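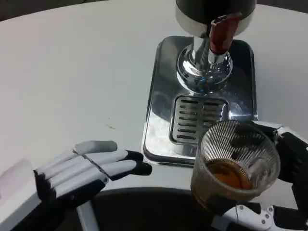
Coffee at the Escombe Room

The espresso machine is now set up on the white table and can be used by anyone with a booking in the building. Cups are 1000 yards away at the shop if you forget your own, so please bring one. Coffee is by donation and the tin is next to the sugar.

Hamish Baird has shown most of the regular groups how it works, but a few people have asked for the steps in writing.

Fill the tank from the filter jug and switch on at the wall. Leave the machine until the light stays on. Put one level scoop of coffee in the basket, press it down firmly and wipe any grounds off the rim. The handle with the dark red grip goes in from the left and turns towards you. It should feel snug — please don't force it past that point, as we have already had to order one new seal.

When you have finished, knock out the used coffee into the caddy and rinse the basket. Lift out the slotted grate, empty what has collected underneath and put it back the same way round. The steel base shows every drip and fingerprint, so give it a wipe with the soft cloth. No scouring pads on the chrome. Coffee left on the table does stain, and a damp cloth at the time saves scrubbing later.

Beans are kept in the cupboard under the window. Ishbel Geddes buys them in 200 g bags and would like to know when the last one is opened. A note on the cupboard door will do.

Descaling will be done once a month, and the machine will be off that morning. Greer Sutherland is looking for two people to share the job until August. If you can help, leave your name at the desk or speak to her after the Ongart class.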